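How to test whether a robot arm can do your kitchen chores yet

Last updated 18th February

Quick version for people who keep emailing. Can a robot do the washing up, put the veg away, clear the table? Sometimes. Depends what you ask and how you check. This is how I check. You need an arm, a two-finger gripper, a table and some patience.

1. Pick one chore and write it down

One sentence. "Put the cucumber in the pan." Not "tidy the kitchen", you'll never agree on when it's finished. If two people read your sentence and disagree about what done looks like, rewrite it.

2. Use ordinary stuff

Bowls, cups, plates, whatever's in the cupboard. Don't buy special blocks. Don't clear the table either — a bare table makes any arm look clever. Leave things in the way, different sizes, some shiny. Shiny metal is where a lot of vision systems go wrong, so put some in early and find out.

3. Decide what counts

I use three marks. Done, done with help, not done. Help means a hand went in, or someone nudged the bowl over. Be strict with this. Kamarul Pillai and I scored the same session separately in November and came out 17 apart, all of it arguments over nudges. Write the rule on paper before you start.

4. Run it, and change one thing at a time

20 tries per setup. Move the target a bit between tries. Swap the plate for a bowl, then put the plate back before you change anything else. Otherwise you wont know what broke it.

Long veg is my usual first job.
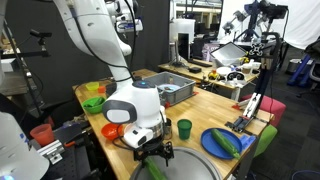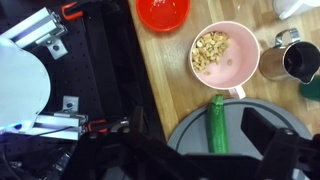
Picking up is mostly a solved chore, if the thing is firm and fits between the fingers. Putting down is where the marks go. A cucumber held over a big round pan, as in the first photo, is a forgiving job because there's so much pan to aim at. Try the same drop onto a small plate with a mug next to it and your score will sink. Go from big target to small, in that order, and stop when it drops under half. Write down the size where it stopped. More useful than any single percentage.

5. Try the nasty ones

Once veg is OK, go on to:

Mugs with something in them. Lifting a full mug without tipping it is a different chore from lifting an empty one, score it separately.
Cloths and sponges. Soft, no fixed shape, expect a bad day.
Small bits. Nuts, cracker crumbs. Two fingers are poor at this, give it a scoop.
Stacked bowls. It'll grab two.

6. Time it

Start the clock when the arm moves, stop when the thing is let go. Include the retries!! People leave them out and get lovely numbers. My last lot on the Sondo software was 956 seconds for a table I can clear while the kettle boils. The older Orkinine setup was faster but dropped more, so take your pick.

7. Keep the failures

Don't delete the bad runs. Sort them by what went wrong — missed, slipped, hit somthing, gave up. My Petumier notebook has 84 failures in it and most are "hit something", which told me to work on the approach path and leave the grip alone.

So can it do chores

One chore at a time, on a table somebody set up, with somebody near the stop button — yes, fairly often. Left alone with a real kitchen, no. Not mine anyway. I'd trust it to move veg about. Wouldn't trust it with the good glasses.

Score sheet is the same one as on the Wattimena page, print that. Cloth folding gets its own page when I've time to write it up.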